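Left arm stuck in the dish rack: what went wrong with our kitchen trials in May

I promised a few of you I'd write up the business with the left arm, so I'm doing it now while it's still fresh (and while the kettle's on). If you only read the notice that went round, you'll know that Pletska stopped all two-armed kitchen work for 9 days in May. The notice was very short and a bit grim, and it had people imagining broken crockery and someone with a bandaged hand. It wasn't like that at all! No person was hurt, and not one plate was chipped. But it was a proper fault, and it could have been a nasty one.

For anyone new here, Pletska is the small outfit at the top of Pletmont Road that writes control software for pairs of robot arms. I've been there since it was four of us and a heater. Most of our work starts in the simulator, where you can drop a lemon 237 times and never have to wash the floor, and then the same software goes onto the real pair of arms downstairs. We call the real pair Chiu. I don't know why, it was called that when I got there.

The fault turned up on Chiu first. It was just after four in the afternoon and I was upstairs arguing with a spreadsheet when I heard the motors. They make a sort of rising whine when they're pushing against something that won't move, and once you've heard it you run. By the time I was down the stairs Oi-ling Huang had already hit the red button, bless her, and the left arm was standing there with its wrist wedged in the dish rack and the whole rack dragged a good hand's width along the worktop.

Oi-ling is our safety lead and she doesn't get flustered. She made everyone stand back, left the power off, took her notes, and only then did we lift the arm out. It took two of us and a lot of muttering. The rack was bent along one side and the wrist cover had a long scratch in it. That was the full extent of the damage, and I've done worse to my own kitchen with a roasting tin.

What bothered us was that the arm hadn't stopped by itself. It's meant to. There is a limit on how hard either arm may push, and when it goes over that limit both arms should freeze on the spot. The log said the left arm went over the limit and carried on for 93 hundredths of a second before Oi-ling got to the button. That doesn't sound like much, I know, but put your fingers between a metal wrist and a wire rack and count it out.

So the notice went up, the downstairs room was locked, and off we all went to the simulator to see if we could make it happen again. We took the plain tidying job, the one everybody starts with, and ran it over and over with small changes. A bit to the left, a bit to the right, rack forward, rack back, lemon here, lemon there. I had the evening runs, which suited me fine – I like the office when it's quiet and there's nobody to comment on my biscuits.

For two days we got nothing. Every run was clean and I was beginning to think we'd blame a loose cable and go home. Then Oi-ling asked whether the simulator was treating the rack as a solid box or as separate wires, and there was one of those long silences. It was a box! Somebody (me, quite a while ago) had ticked the simple setting to make things run faster, and with a solid box there's no way for an arm to get down between the wires in the first place. We'd been practising with a rack that couldn't catch anything.

I changed the setting, felt my ears go red, and started again. 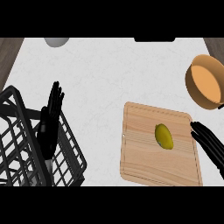
After that it came up quickly. Out of 251 runs with the proper rack, the fault showed itself in 9, and always on the left. The software was checking the force at the hand but paying no attention to the part of the arm behind it, so when the forearm leaned on a wire the numbers at the hand looked perfectly normal. As far as the software knew, all was well and it should just push a little harder to get where it was going. On Chiu the limit did get noticed in the end, lower down the arm, but the message to stop was sitting in a queue behind a heap of ordinary position updates. It was two mistakes, and each one was hiding behind the other.

The fix for the second one was easy. Stop messages now go straight to the front and nothing can get ahead of them. The first took longer, and I won't pretend I understood every bit of it. The short version is that the software now watches the load at every joint, and if any of them climbs faster than it should, both arms stop and wait for a person to come and look.

We ran the whole lot again and got no jams where the arm kept pushing. It does stop more often than I'd like, sometimes for a touch so light you'd hardly call it one, and we'll have to live with that for a while. Oi-ling says she'd take a fussy robot over a stubborn one any day, and she's the one who signs the form.

Chiu is back in use as of this week, at half speed, with a new rack and somebody standing by the button the whole time. The visitors' morning has been moved back until we're happy at full speed, so if you'd put your name down, you're still on the list and we'll write to you with a new time. The people from the Plimness project have been told as well, as they use an older copy of our software and should switch to the new one before they run anything with two arms. If you've got a copy from before May, please do the same, and check your own rack setting while you're in there.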